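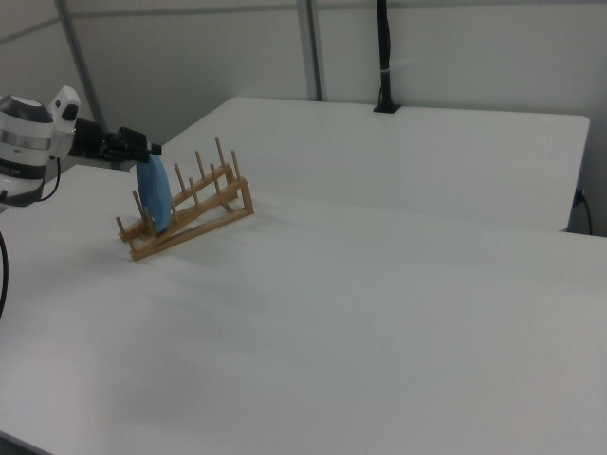
How does a robot learn to put a plate in a rack?
A person shows it how, many times over, and a computer looks for the pattern in all those goes. After that the robot tries it alone, and the researchers write down how often it gets it right.

Why plates are hard

You have probably put away hundreds of plates without thinking about it. Your fingers feel when the plate touches the rack, and you tilt it a little until it slides in.

A robot arm has to be given all of that. It needs to work out where the plate is and where the gap is. It needs to turn the plate up on its edge. Then it has to lower the plate between two pegs without bumping either of them. In the picture, the gripper is holding a light blue plate between the pegs of a wooden rack. A gripper is the part of a robot arm that does the job of a hand.

Two ways to teach a robot

The older way is to write down every movement as a list of instructions. Go left this far. Go down this far. Open. This works well in a factory, where each part arrives in exactly the same spot. If someone pushes the rack sideways by the width of a thumb, the list is wrong and the plate lands on a peg.

The newer way is called learning from demonstration. "Demonstration" is a long word for showing. A person steers the arm through the whole job while the computer records what the cameras see and how each joint of the arm moves. One recording from start to finish is called an episode.

The Flestik project used the second way. Its team recorded 1149 episodes of plates going into racks. They moved the rack between episodes, sometimes only a little and sometimes right round to face the other way.

What the computer does with the recordings

The recordings go into a program called Stullis. It looks at one moment from an episode and guesses how the arm should move next. Then it checks its guess against what the person did. If the guess was wrong, the program changes itself slightly and tries another moment. It does this again and again, all through the night.

This is called training. The arm does not move at all during training. All the work happens inside the computer.

The test

A test is only fair if it is the same for everybody, so the team wrote the rules down first. The robot would have 80 tries. The rack would start in a different place each time, chosen by the computer so that no person could pick the easy ones. A try counted only if the plate was standing in a slot after the gripper let go. A plate leaning on top of the pegs did not count.

They tested twice. The first time, the robot had learned from only a small part of the recordings, and it managed 36 tries out of 80. That is a bit less than half. The second time, it had learned from all of them, and it managed almost twice as many.

What went wrong

Most of the misses happened in the last few centimetres. The plate was over the correct slot but turned slightly, so its edge caught on a peg. People fix this by feel. Stullis used only cameras and the positions of the joints, so it had no way to feel the bump.

The team wants to add a touch sensor to the gripper and run the same test again with the same rules. If the score goes up, they will have a good reason to think that touch helps.

Words to know

Gripper: the part of a robot arm that holds things.
Joint: a place where the arm can bend or turn.
Episode: one recording of a job, from start to finish.
Training: the time when a program improves by checking its guesses.

Try it yourself

Ask a grown-up for a plastic plate and a dish rack. Put on a pair of thick gloves, shut one eye, and put the plate in a slot ten times. Write down how many times it went in at the first go. Then do it again with bare hands and both eyes open, and compare your two scores.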